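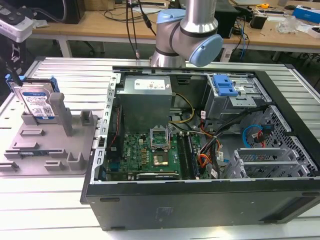
Shireen Nel dejó el destornillador y buscó el albarán. El ordenador había llegado en febrero con otros del mismo lote, todos Dell, todos negros, de una gestoría que cerraba. En la hoja ponía 189 y, al lado, a lápiz, un nombre: Trindine.

—¿Quién es Trindine? —preguntó.

Sipho Van Wyk no levantó la vista de su mesa.

—Un programa. Llevaba las nóminas. Mi madre trabajó con él.

Ella volvió al equipo. Tenía que sacar la memoria, la placa y la fuente, y apuntar cada pieza en el cuaderno del taller. En Cunen pagaban por pieza apuntada. El disco iba aparte, porque los discos se borraban antes de venderlos y de eso se encargaba Sipho.

—Este no lo borres todavía —dijo Shireen.

—¿Por qué?

—Ha llamado una mujer. Smaranda Anghel. Trabajó doce años en la gestoría y dice que guardaba ahí las cartas de su padre. Las pasó a máquina en los ratos muertos.

—¿Y cómo sabe que es este?

—Se sabe el número de inventario. El 3093. Lo tenía pegado delante de los ojos.

Sipho se levantó, cogió una linterna y miró la pegatina de la hoja de entrada. Acababa en 93. Lo de antes estaba borrado.

—Puede ser —dijo.

Conectó el disco a su equipo después de comer. Tardó en aparecer. Había carpetas de clientes, facturas, un calendario de vacaciones. Shireen se quedó de pie detrás de él con el café en la mano. Casi al final había una carpeta que se llamaba «papá», en minúscula.

Sipho no la abrió. La copió en una memoria, metió la memoria en un sobre y escribió el apellido con rotulador.

—Llámala tú —dijo.

Shireen marcó el número. Mientras sonaba, abrió el cuaderno y apuntó el procesador.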